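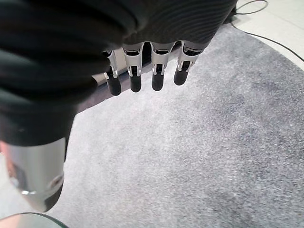
Open day talk, back-up copy of my notes
Arwel Pugh, for the September 2025 members' evening

Slot is short. Skip anything in brackets if the tea urn is already making noises.

OPENING

Good evening. I went to see a robot clear a coffee table. I travelled further to watch this than I have ever travelled to clear one.

The hosts were Plota, who teach robots to do small jobs in living rooms. I had been picturing a factory with a yellow line on the floor. What they have is a sofa, a large grey rug and a glass table, and I took my shoes off at the door before I was asked to. Iida Kuusisto met us and told us we could keep them on.

(Pause for anyone who has been to my house.)

WHO WENT

Hala Haddad booked it, back in August. I came along for the buns. Raili Juntunen from Miettinen was there too, with a notebook and much better questions than mine. She wanted to know about grip force. I wanted to know if it did stairs. It does not do stairs.

THE TABLE

Go slowly here, people at the back like to look.

Clear glass top, rounded corners, black base underneath in big curved pieces. I asked if glass was a cruel choice. Jouko Leinonen, who runs the sessions, said people own glass tables, so there we are. A shiny top throws glare straight back up at you, and from the visitors' bench I couldn't always tell what was on the glass and what was under it. I have the same trouble at home with my reading glasses.

The props are the sort of thing that gathers on a table by itself. Grapes, two bunches. A bottle with a red cap and a bottle with a blue cap, so that nobody's loyalties are offended. A plate. A bit of orange coil that I never did ask about.

The job: grapes on the plate. Say it in a big voice and let it sink in.

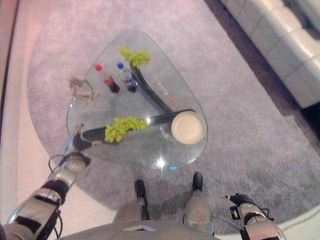
WHAT YOU SEE WHEN IT WORKS

It stands at the edge of the table with its feet on the rug, like an uncle deciding whether to help. Then an arm comes up. The arms are silver with black joints and there are cables at the wrist, which Jouko kept an eye on all afternoon the way you watch a toddler near a pond.

The hands are the clever part and also the part that made Hala step back. (Do the fingers. Practise this beforehand, it went badly at the Zulura lunch.)

I had assumed the grapes would be the hard bit. Raili put me right. A bunch gives a hand plenty to get hold of. A plate is thin and lies flat and has only its rim to offer. Try picking one up in oven gloves and you will have some sympathy. I tried it when I got home, and we now have one plate fewer.
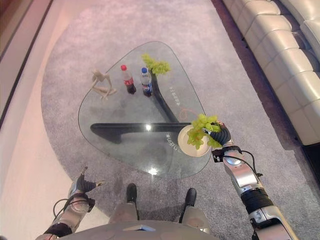
Plate in the right hand, grapes on board, the other bunch still on the table.

Leave that one up while you talk. Points to make:

The hand has the plate by the rim, with its fingers curled round.

Some of the grapes are resting on the fingers. I have been served canapés like that.

The other hand is open and empty. Somebody on our bench said it looked as if it was waiting for a tip.

THE NUMBERS BIT

Iida told us they have 1,513 goes at the table on record and want 2,000 before they change the furniture. Each go lasts up to 4 minutes. I asked what happens to the person who sets the grapes out again each time, and Jouko put his hand up.

(If anyone asks what it costs: I don't know. I did ask. I was given a bun.)

WHAT I MADE OF IT

It is slow. My grandson would have had the grapes eaten and the plate under the sofa in the same time. But I stopped laughing fairly early on and started leaning forward, and by the end the whole bench was leaning, including a man from Jukow who had told us in the car park that he'd seen it all before.

I still wouldn't let it near the good glasses. I'd let it near Hala's.

QUESTIONS

Likely ones: does it talk (not to us), does it fall over (not while we were there), were the grapes real (I didn't try one, and you shouldn't either).

Next visit is in the spring, two places left, names to Hala. Remember to thank whoever did the projector.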